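Why Do Jeans Have Those Little Metal Dots? (And Other Laundry Day Questions)

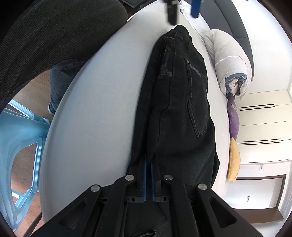

Black jeans, folded the long way. Look for the light stitching on the back pocket and the small metal rivet at its corner.

I fold a lot of jeans. There are 6 people in my house and every one of us wears them, so when the clean laundry gets dumped on the bed, it's mostly legs. And because folding is a bit boring, my brain starts asking questions. Why is this bit so thick? Why are the threads a different color? What is that dot for?

So I went and found out. Grab a pair of jeans if you have some nearby (you might be wearing them!) and let's have a look.

The little metal dots

Those dots are called rivets. A rivet is a kind of metal pin that gets squashed flat so it can't slide back out. You find rivets on bridges and old ships and also on your pants, which I think is pretty great.

Jeans got rivets a long time ago, back in the 1870s, when they were mostly clothes for people who did hard, heavy work. Workers stuffed tools and rocks and all sorts of things in their pockets, and the pockets kept ripping off. The place where a pocket rips first is the corner. That's where all the pulling happens when you shove your hand in. A tailor had the idea of putting a metal rivet right at that spot, and the pockets stopped tearing so easily.

Try this. Put your hand in your pocket and push down gently. Feel where it tugs? I bet it's at the corner.

Not every pair has rivets on the back pockets. On some jeans, people used to complain that the back ones scratched chairs and saddles, so some makers swapped them for extra-thick stitching. Check yours and see what you've got.

The stitching you're meant to see

On most clothes the thread matches the cloth, so it sort of disappears. On jeans it's often the other way around. Blue jeans might have orange or yellow thread, and black ones sometimes have a lighter thread around the pocket, so you can see the shape of it from across the room.

It's partly for looks. But the stitching is doing a job too – the lines on a seam are often doubled up, so if one row of thread breaks, the other one is still holding on.

What's the cloth made of?

The cloth is called denim. It's usually made of cotton, which is the fluffy stuff that grows on a plant. The fluff is spun into yarn, and then the yarn is woven, over and under, over and under, by a big machine called a loom.

Denim has a special pattern called a twill. Instead of going over one, under one, the yarn skips over two or three at a time, and each row shifts along a little bit. That makes tiny slanted lines. Hold your jeans really close to your face and you can see them. (I did this at the laundromat on Corkton Street and somebody asked if I'd lost something.)

Now turn up the bottom of a pair of blue jeans. The inside is much paler, isn't it? In ordinary blue denim, the yarns going up and down are dyed blue and the ones going across are left white. The twill pushes most of the blue to the outside and most of the white to the inside. Black jeans can be made the same way with black yarn, but some have both yarns dyed, so they're dark all the way through.

Why do jeans fade?

With classic blue jeans, the dye mostly sits on the outside of the yarn and doesn't soak right into the middle. Every time you kneel, or slide down a slide, or go through the wash, a tiny bit rubs away. Knees fade first for most kids.

My neighbor Raimo Kokkonen has a pair he's owned since before I was born. He let me hold them up next to a new pair and the knees on his are almost white. He won't let anyone patch them.

If you want yours to stay dark, turn them inside out before they go in the wash and use cold water. Then it's the inside that gets most of the rubbing.

Okay, now let's fold them

A bed is a good place to do it, with lots of flat room.

1. Do up the button and the zipper.
2. Lay the jeans flat and smooth out the legs with your hands.
3. Pick up one leg and fold it over on top of the other one. Now the jeans are half as wide and just as long as before. This is called folding lengthwise.
4. There's a pointy bit sticking out at the seat. Tuck it in so the edge is straight.
5. Bring the bottoms of the legs up toward the waistband.
6. Fold in half one more time.

You should have a chunky little rectangle. My first ones looked like burritos, so don't worry if yours do. Step 4 is the one that makes the biggest difference, and it's the one my little brother always skips.

Words to keep

Rivet: a metal pin squashed flat to hold things together
Denim: the strong cloth jeans are made of
Twill: a way of weaving that makes slanted lines
Seam: the place where two pieces of cloth are sewn together
Waistband: the strip around the top that holds your pants up

Next time I want to find out about zippers, and why so many of them have the same letters on them. If you know already, don't tell me yet!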